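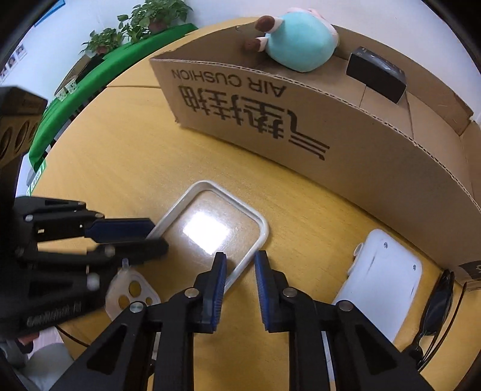
Trundero Tabletop Club Pack, review
By Borghild Rustad
Thursday, June 16, 2022

Price paid: $234, one pack, shipping included
Used with: our own hand-held grippers, after school, mostly ninth and tenth graders
Would I buy it again: the binder, maybe. The software, no.

I should say up front that I didn't want this pack. I teach shop and run the robotics club at Jistcombe, and my feeling about boxed curricula is that you pay a lot for paper. Rekha Malhotra, who splits the club with me, had seen it at a teachers' day in March and came back convinced. We had the grippers already. What we lacked was a plan for them beyond "pick that up, now put it down," and the kids had noticed.

So we ordered it, and we ran it for the rest of the term.

What you get

A ring binder of task cards, a stack of score sheets, a roll of floor tape, and a login for the Trundero logging program. No hardware. The product page says this if you read to the bottom, but the big picture at the top of that page is all hardware, and I think a fair number of people will open the carton and go looking for the rest of it. You supply the grippers, the table and everything that goes on the table.

The task cards are sorted into reach, hold, hand over and clear. Each has a setup, a goal and a short list of what counts as a miss. They assume two students working side by side with a gripper each, or one student with both hands full, and that the clips will be used later to teach an arm the same motion. If your club builds wheeled robots for a game field, stop reading. Nothing in the binder is for you.

The cards

Better than I expected, with some padding. The reach cards are nearly all the same card. Move to the object, stop, move away. Our younger members went through them in an afternoon and asked if that was it.

The hold cards are where it picks up. One asks for a flat, shallow tray to be lifted level using two grippers from different sides. It sounds like nothing. Try it. One student leads, the other lags, and the tray tips toward whoever was late. There's no trick on the card for this, just a line saying "agree on a count," and for once I thought the author had stood at a table with teenagers. My students argued over the count for longer than they practiced it. Noémie Vachon wanted to go on three and her partner wanted to go after three, and I let them sort it out between them.

Clear is the group I'd show another teacher. You make a mess on purpose, with soft things, hard things, thin things, something with holes in it, something that belongs to a person and had better not be scratched. Then you decide together what goes in the box and in what order. The card says to use "a variety of household items," so bring your own junk. We used a plush toy, sunglasses, small plastic parts and a big carton that had come with packing inside. Sunglasses turned out to be a nasty object. Folded, they give you very little to close on, and everyone goes for the lens first.

I do like that the cards don't ask for special props. Some kits sell you foam cubes in a bag and call it manipulation. A kid who can move a foam cube has learned to move a foam cube.

The score sheets

Bad. Each run is scored for success, time and "smoothness" from one to five, and smoothness has no definition anywhere. I wrote to ask. The reply said it was "left to the instructor's judgment," so two instructors judging the same run will get two numbers. Rekha and I tried it with our sheets covered and disagreed on most of them. We crossed the column out and wrote in "did anything slip," yes or no. That worked fine and took a pen.

There's also no room on the sheet to write down how the table was set. I can't understand this. If the tray starts closer to the edge one day, that's a different task, and any student who has sat through a science fair knows to write it down. We ended up taping a setup sketch to the back of every sheet.

The software

It's called Druro Log, and as far as I can tell it is somebody else's program with a Trundero color scheme on top. You name a task, press start, press stop, and attach your clip. Then it builds a progress chart for each student.

The charts only go up. I noticed this around the time Sarla Semwal, who is in tenth grade and doesn't let things go, asked why her chart had improved in a week when she was out sick. It shows a running best. A running best can't drop, so of course it looks like learning. There's no setting to change it and no warning on the chart. Print that for a parent or a principal and you have told them something that isn't so. Sarla exported the numbers and plotted them in a spreadsheet, with the bad days left in, and her plot was more use to the club than anything the program drew for us. It wobbles all over the place until the middle of May and then settles some.

Export works, I'll give it that. Plain files, no fuss.

There is a cap, too. The login that comes with the pack stops accepting runs at 300. I had read "full club license" on the carton and took it to mean full. We hit the cap with 3 weeks of term left and had to decide between paying for an upgrade and deleting old runs. We did neither and went to paper, with the clips in a folder on the school drive. I didn't miss the program after that, and the students stopped asking for it within a session.

Setup and wear

Plan on a good part of your first meeting going to the table. The binder wants a clear, matte surface and fixed lighting. We have ceiling lights and a round wooden table – the lights show up as bright patches on anything shiny, trays worst of all. The card's advice is to "avoid glare." We tried moving the table, then gave up and left the glare in, on the theory that a robot will have to live with ceiling lights too. Rekha thinks that was lazy. I think it was the most realistic part of the project.

The floor tape left gum on the tile. Use your own.

The binder rings bent in the second month. The cards themselves are on decent stock and have survived being stepped on.

Did they learn anything

Some did, and I'm wary of giving the pack the credit. A group of students with grippers in their hands and a regular time to use them will get better with no binder at all. What I think the cards added was argument. They'd read the miss list, look at what had just happened, and fight about whether a tray set down crooked was a miss or a success. Geeta Rana, one of our seniors, started rewriting the miss lists so there was less to fight about, and hers are now the ones we use. I've asked her to leave copies before she graduates.

The pack also claims to "prepare students for the Kaushik Cup." We went to the Kaushik Cup. The manual round had one task that looked like the clear cards, and the other rounds had nothing in common with anything in the binder. We placed in the middle. I'd ignore that sentence on the carton.

Who it's for

A teacher who already has hand-held grippers, has no time to write tasks, and has a budget line that must be spent before summer. For that person the hold and clear cards will fill a term. If you have one stubborn senior and a free weekend, you can write your own.

If Trundero sold the cards alone for a third of the price I'd recommend them with only a little grumbling. As sold, you're paying for a logging program that runs out and flatters everyone until it does.

Update, same week: Trundero answered my second email and says a printable score sheet with a setup box is coming in the fall. No word on the charts.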